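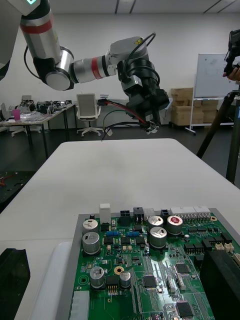
Warning labels are specified late in most equipment projects, usually after the enclosure drawings are frozen and the surface finish has been chosen by someone else. The label then has to hold on to whatever it is given. A small yellow one with a black symbol, of the size seen on top of the black wrist housing of the arm, is a typical order for Derkeo, a label converter in Osgate that prints short runs for equipment makers. Its head of materials testing, who has been with the company for 14 years, agreed to talk about adhesives, inks and the reasons labels come back.

The first subject was returns. Print faults are a minor part of them, the head of testing said. "People expect me to talk about fading. Fading is slow and we can measure it in advance. What we see in complaints is lifting at one corner, and then the corner collects dust, and then somebody picks at it."

Lifting is mainly a question of surface energy. Bare metal and most glossy paints are easy to wet, and an ordinary acrylic adhesive will bond to them well. Polypropylene, some powder coats and many textured moldings are difficult. The adhesive touches only the high points of a texture, so the real contact area can be a small fraction of the label.

"A customer sends a drawing that says black plastic," the head of testing said. "I need the grade, the texture and whether there is mold release left on it. If they can't tell me, I ask for a part. A flat sample plaque is second best. The part is always rougher."

The laboratory's standard peel test uses strips 19 millimeters wide, a size kept from an older fixture. Strips are applied with a weighted roller, left to dwell, and pulled at a constant rate. The company runs one set after a short dwell and another after three days, and compares the two. An adhesive that gains little between the sets is noted on the report, even when both values pass.

Curvature is handled separately. A stiff polyester film applied around a small radius stores energy and tries to straighten. The firm's rule is to switch to a thinner film or to vinyl when the radius gets tight, and to keep the label short in the direction of the bend. Corners are rounded on every order unless the customer objects in writing.

"A square corner is a place to start a peel," the head of testing said. "It costs the same to cut a round one. We still get drawings with square corners, and I still send them back."

In August the laboratory finished a comparison of three laminates on painted steel, done for a pump manufacturer in Puklow. The panels were wiped with a degreaser for 60 cycles and inspected under a magnifier. Two laminates held their edges. On the third, the degreaser crept in between laminate and ink and left a pale border around the symbol. The symbol could still be read, but the customer rejected the material.

Asked whether that was too strict, the head of testing disagreed. "The border was growing. A label that is legible on the day of inspection tells you very little. I want to know which direction it is moving in."

Yellow pigment takes up more of the laboratory's time than any other color. Black inks based on carbon are stable. Yellows vary a great deal between suppliers, and the cheaper ones lose strength outdoors while the black symbol on top stays crisp. The result is a label with good contrast that no longer looks like a warning. Derkeo buys its yellow film pre-colored from Dimitriou, a coater it has used since the laboratory opened, and prints only the black.

Every incoming roll is read with a spectrophotometer against a retained reference. The references are kept in a closed drawer and replaced on a schedule. There are currently 39 of them, covering stock colors and a few customer shades that are still on order.

The last questions concerned application, which the converter does not control. The instructions packed with each roll ask for a solvent wipe, a dry surface and firm pressure from the center outward.

"Most of the labels I get back have a thumbprint in the adhesive," the head of testing said. "Tweezers would help. So would putting the label on before the part goes into the cold warehouse. We print the minimum application temperature on the core of the roll, and I am thinking of moving it to the liner, where the operator has to look at it."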